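March, by Adance Clukthorpe

I read the Pedow checklist for simulated kitchen work twice, all 3,069 words of it, and I still can't tell you what counts as a pass. Rule three says the gripper must be "fully open and clear" before any approach. Clear of what? By how much? My guess is that whoever wrote it had one kitchen in mind and called it a standard. 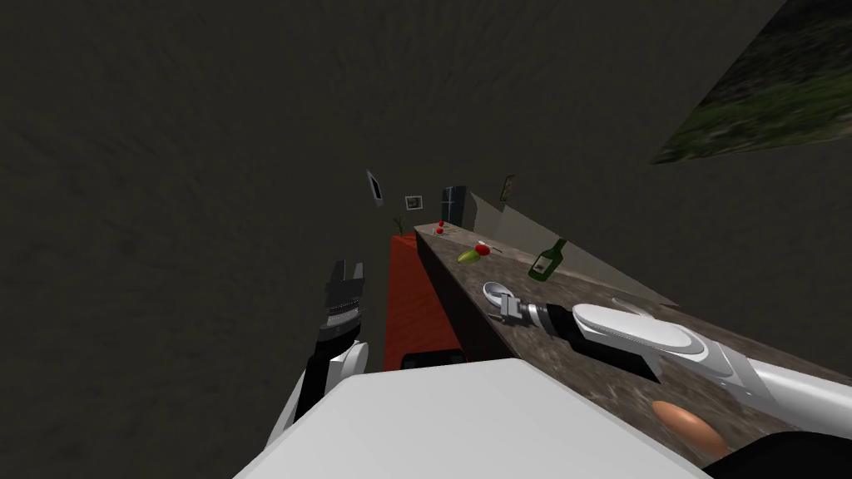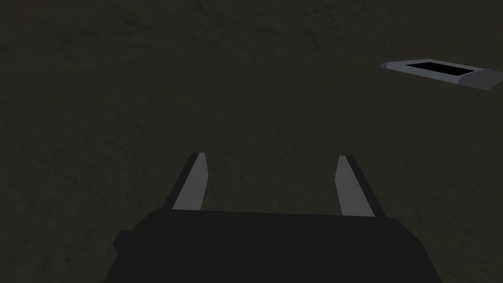
Simulated kitchen, two views. Open fingers in the second, with the gray tray well off to the right.

I'd take nine rules with numbers in them over this. Khúc's older draft ran to 1,991 words and at least gave a clearance in inches. I still use that one, with my own notes in the margins.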